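Saturday, Kekstead shop, bench notebook

Came in for the quiet hours and got more done than in the whole first half of the week. Writing it all down while it's fresh, because the finishing crew will want to know where we stand before they start asking me in the hallway.

Cloth work first. The wiping routine (Lusus, the new build) is up to 530 logged passes. It used to lose the cloth on the return stroke, and today I ran 83 in a row with no drops at all after lowering the grip height by 5 mm. Five! I spent most of April fiddling with speed and the answer was height. Very happy about this one.

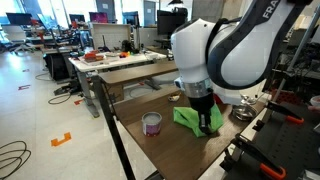
Pressure is the next thing. Bravo, the older routine, pushed the same everywhere, so it smeared at the edges and somebody had to go back over the table by hand. Lusus eases off near the sides. Still a bit heavy on the first stroke – I want to try a softer start before touching anything else.

Now the part I keep thinking about, which is the people side. When we started at Givell, wipe-down ate the last hour of every shift and everyone hated it. Sore shoulders, short tempers, stuff skipped on Fridays. The two benches on the trial have handed most of that over, and the crew there spend the hour on color matching with the newer folks. They asked for that themselves. I heard more paint talk this month than all winter, and I love it.

Not all smooth. Clearing the table is still our job, and people grumble that they now tidy up for the robot. Fair point. One of the night crew also wants a say in when it runs, so I've put a sign-up sheet by the door.

To do:
- softer first stroke, then another 83 to compare
- try the thicker cloth
- show the night crew how to pause and restart it themselves
- clear old Bravo logs off the shared drive

Stopped at 1705. Arm parked, power off.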